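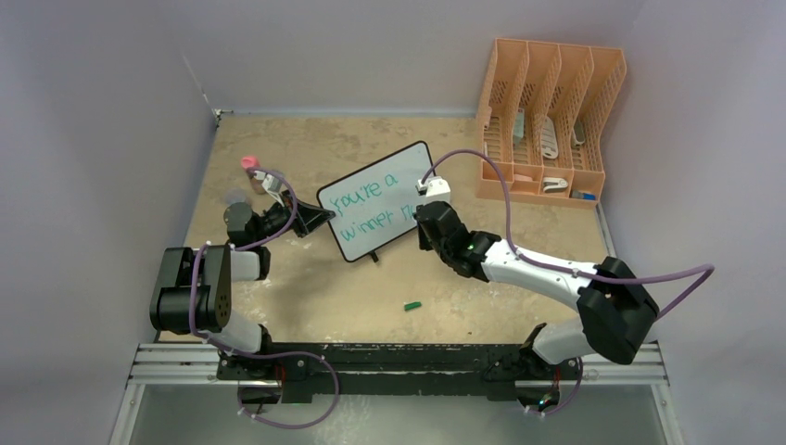 How to write a cheery message on a small whiteboard (and have it look nice)

I've had a little whiteboard on the go for a few years now, the sort you can pick up in one hand, and I change the message on it whenever I remember. Sometimes it's a song lyric, sometimes it's "BINS". My favourites are the encouraging ones, the "You're a winner" kind of thing, because they're short, they're friendly and they look lovely in loopy writing. People keep asking me how I get mine to look decent, so I've finally written it all down. I promise you don't need good handwriting. Mine is dreadful on paper!

What you'll need

A small whiteboard with a smooth face
One whiteboard marker in a colour you like
A soft dry cloth
A second cloth and a drop of water with washing-up liquid
A cotton bud for fixing wobbles
A scrap of paper

I paid a bit more than I meant to for my board (it's a Kavudel, bought in April when I was supposed to be buying curtain hooks) and I do think the surface wipes better than my old one. But I wrote on the old one for years and it was fine, so use what you've got.

Step 1: Clean it properly

Wipe the board with the dry cloth first, then go over it with the soapy one, then dry it again. Don't skip the drying. Marker on a damp board goes streaky and you'll blame the pen. If there are old grey ghosts that won't shift, scribble over them with a fresh whiteboard marker and wipe straight away while it's wet. It sounds mad but the new ink lifts the old.

A few tiny specks always seem to survive on mine and I've stopped fretting about them. From across the room you'd never know.

Step 2: Pick your words and count the lines

Write your message on the scrap of paper first. Two lines is the sweet spot for a small board. Three is possible if the words are short, and with four you're into shopping list territory.

Watch out for where your lines break. "You're a" on top with everything else underneath reads nicely, and it gives the important word a fresh start at the left. I once wrote "Congratulations" without planning it and ended up with the last 6 letters squashed together down the side like people on a full bus.

Step 3: Choose a colour

Black is the obvious one and it's the easiest to read. I nearly always go for a green or a teal though, it's a bit softer and still shows up well on white. Yellow and pale orange are hopeless, save those for underlining.
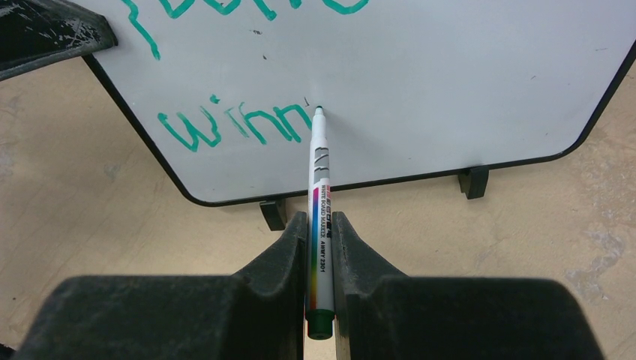
Keep the pen fairly upright while you write. If you lay it right over like a biro you'll use the side of the tip and get a fat, patchy line, and you're more likely to drag your hand through what you've just done. I hold mine a bit further up the barrel than I would a pencil, and I move my whole arm a little instead of just my fingers. It feels silly for the first few words. Keep going!

Step 4: Write big and join up

Start with the top line and go a little larger than feels sensible. Small writing on a shiny surface shows every shake, and big loose letters hide them. Joined-up letters are good for this too. A word like "winner" is a treat to write because it's all humps, you just get into a rhythm and bounce along, then go back and dot the i at the end.

Letting the writing climb slightly uphill is fine. I think it looks cheerful. Downhill looks like you were losing heart, so if yours tends to droop, put a few faint dots where you want the bottoms of the letters to sit and rub them away later with the cotton bud.

If you're left-handed, start with the bottom line. My left-handed sister swears by it, and she has much cleaner cuffs than she used to.

Step 5: Tidy up

Leave it alone for a minute so the ink can dry. Then use the cotton bud, dry, to sharpen any blobs or take off a stray tail. If a whole letter has gone wrong, wipe out the whole word and do it again. Patching one letter never works for me, the spacing goes funny.

Step 6: Put it somewhere people will see it

Mine moves about between the kitchen and the hall. If your board has little feet, check it's sitting steady before you let go, and try to keep it out of strong sun. I left a message on a sunny windowsill for a fortnight (14 days of "Happy Birthday", for one birthday) and it took a lot of scrubbing to get off.

Looking after the pen

Store it lying flat and push the cap on until it clicks. A pen that's gone faint can sometimes be perked up by leaving it tip down in a mug overnight with the lid on. If that doesn't do it, bin it and treat yourself to a new one. I'm on a teal at the moment and I've got a purple waiting in the drawer for next week's message, which will probably be "BINS" again.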